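4.2 What the cabin crew told us

I'll admit I went into this section expecting turbulence logs to be dull. They weren't! Manikandan Annamalai and I read 400 crew reports from the Clesdale route, and the colour in them surprised us both - one steward rated every bump by how far the tea travelled. Hervé Bailly coded the same reports separately, and we disagreed on only three. Most rough patches came below 4,000 metres, on the way down, when the trolleys were already stowed. I'd have guessed cruise, myself.

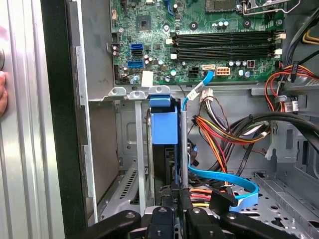
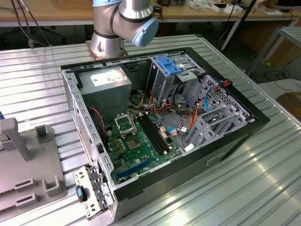
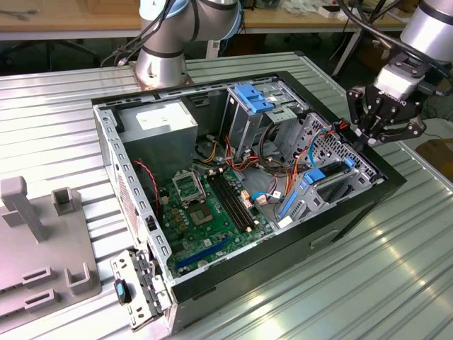

Figure 3. Open desktop computer tower, side panel removed.

Page last modified: May, 4:10 pm

The Drirkton reports are a different story, and I've kept them for section 4.3 - their crews use a shorter form with no box for altitude.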